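## 4. Running a wire-sorting trial

1. Home both arms on the rail.
2. Put the loose wires on the floor between the baskets.
3. Start the Clernlow policy and log the seed.

**Caution:** Keep hands outside the posts while a carriage is moving.
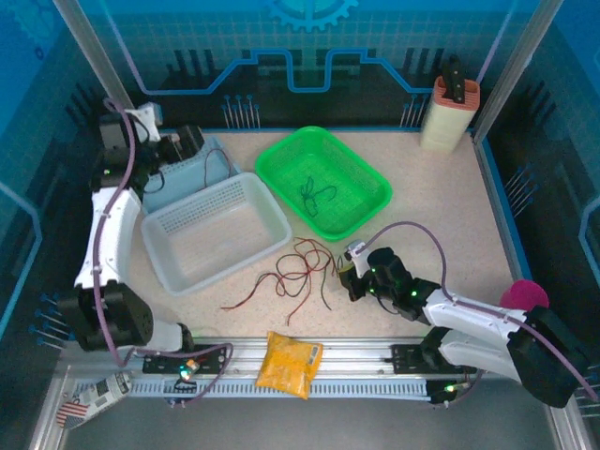
4. Stop after 10 grasps or 2 dropped wires.
5. Score the trial before resetting.

**Note:** The May 2018 results used 271 trials. Leave out any run where an arm faulted. Send odd scores to Hsin-yi Lui with the log attached.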